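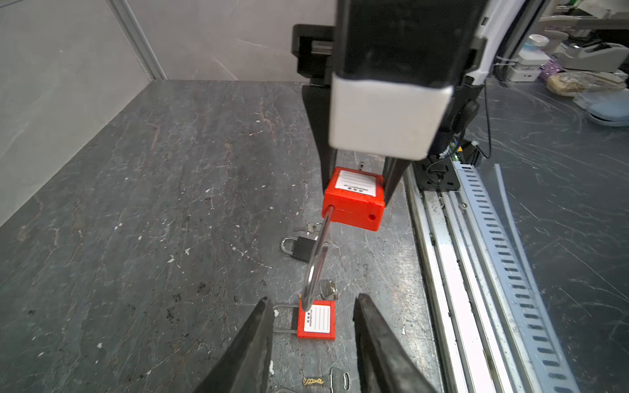
Wrist cam, bottom arm. Other arm has one of the red padlocks, second red one is lying between my fingers.

Gripper finger shootout: padlocks edition (and I need opinions on pads)

clunan_rig wrote:
Okay, I've been promising this one since the Coppens fingers showed up in October, so let me get it out before I change the setup again.

Two arms, same parallel gripper body on both, and a pile of padlocks and keys on the stone-look tabletop. I picked padlocks on purpose. They're heavy for their size, the body is smooth, and the long shackle on the red ones drags the weight way off to one side. If your fingers are going to let something rotate, a lockout padlock will show you in about a second.

Arm A (the one whose camera you're looking through) has the rough textured pads. Arm B has the slim tapered fingers. I ran 168 picks total over four evenings, split evenly, same script on both. Lock flat on the table, grab, lift, hold, carry over, put down.

Short version – the slim fingers get into the pile better and the rough pads hang on better. Kind of what you'd guess, but the gap surprised me. Arm B dropped or badly twisted 20 locks. Arm A had four. The catch is that Arm A kept shoving the neighbors around on the way in, and if there was a key right up against the lock it would sometimes grab both, which I counted as a pick because the lock came up. Argue with me about that if you want.

Keys are a whole different mess and I'll do them separately. The little silver ones by the black padlock are the worst things I have ever asked a robot to pick up.

Questions for you all:
Is anybody running rough pads on slim fingers?
And does the view from the wrist look okay to you or should I move the camera back?

pelmet wrote:
Great, more of these please! I'd count lock-plus-key as a fail though. If I ask for a padlock and get a padlock and a key, my next step in the script is going to be very confused. What do your numbers look like with those taken out?

clunan_rig wrote:
Ugh, fair. I didn't log them separately. I'd have to go back through the video and I've got hours of it. Let me see how bored I get tonight.

Kundeck_fan wrote:
Camera's too close for my taste. Your own two fingers eat up a huge chunk of the bottom of the picture. I've got the Kundeck bracket on mine, which pushes the camera back 40 mm, and it made a big difference for lining up on small stuff. You do have to watch the cable when the wrist rolls over, I yanked mine clean out of the board the first week.

torque_muffin wrote:
Going to disagree with Kundeck_fan. I want the fingertips big in the picture. That's the part where everything happens! Look at the gap between them in that shot, you can see the red lock lying right in it, label and all. Back the camera off and you're trying to do the same job with fewer pixels. If you need the overview, put a second camera up on the frame and leave the wrist one alone.

Kundeck_fan wrote:
Sure, if you've got a spare port and a controller that can keep up. Mine starts skipping with two streams.

torque_muffin wrote:
Which controller? The older Gurus box did that to me too until I dropped the frame rate on the overhead one. You really don't need it fast up there.

Kundeck_fan wrote:
Yep, the Gurus. Will try it.

Riet De Bruijn wrote:
Hi, mostly a lurker. I have been running slim fingers with rough pads for most of a year, on small hardware and not locks, but it should carry over. Two things I ran into.

The pad adds thickness right at the tip, so you lose some of what you bought slim fingers for. I sanded the lower edge to a wedge and that got most of it back.

Also, grip force matters more than the pad once you have something with a long shackle hanging off it. I would look at where Arm B takes hold. In your picture the shackle hangs down toward the table from the body, and all of that is pulling on the grip. Try closing nearer to the shackle end and I think you'll lose a lot of the twisting before you change any parts at all.

clunan_rig wrote:
Riet, that's super helpful, thank you! The script goes for the middle of the red body every time. I never even thought of moving it, I was so focused on the fingers. Gonna try it with the slim ones first so I'm only changing one thing.

pelmet wrote:
Then you can't compare it to your old Arm A numbers, you'd have to rerun both.

clunan_rig wrote:
Don't say that.

pelmet wrote:
I'm saying it.

oldservo wrote:
Not to be the grump here, but is this a test of the fingers or a test of the arms? Arm A and Arm B aren't the same arm. Different joint wear, different cable drag, maybe a bit of slop in one wrist. I'd swap the fingers between them and run the whole thing again. I did a comparison at the Clunanholm meetup with two "identical" arms and the one with the looser wrist lost every time, whatever I bolted on it.

torque_muffin wrote:
+1 to swapping. It's a few screws. Doesn't have to be the full run either, 40 picks each way would tell you plenty.

Riet De Bruijn wrote:
I agree with oldservo. Check that the fingers close parallel after you swap them, too. Mine were off by a hair and it looked exactly like a bad pad.

clunan_rig wrote:
Alright, alright, you win. Plan is: swap fingers, 40 each way at the old grab point, then 40 each way closer to the shackle. Lock-plus-key gets its own column, happy now pelmet? I'm leaving the camera where it is for this round so the videos match, but Kundeck_fan, if you have the bracket file handy I'd love a copy for after.

Kundeck_fan wrote:
Sent you a message. Print it with the flat side down or the screw holes come out oval.

pelmet wrote:
Very happy. Are you doing the black padlock too or only the red ones? It looks like a different shape of problem.

clunan_rig wrote:
Only red for now. The black one is small enough that Arm A tends to nudge it before the pads are even around it. I'll throw it in with the keys when I get to those.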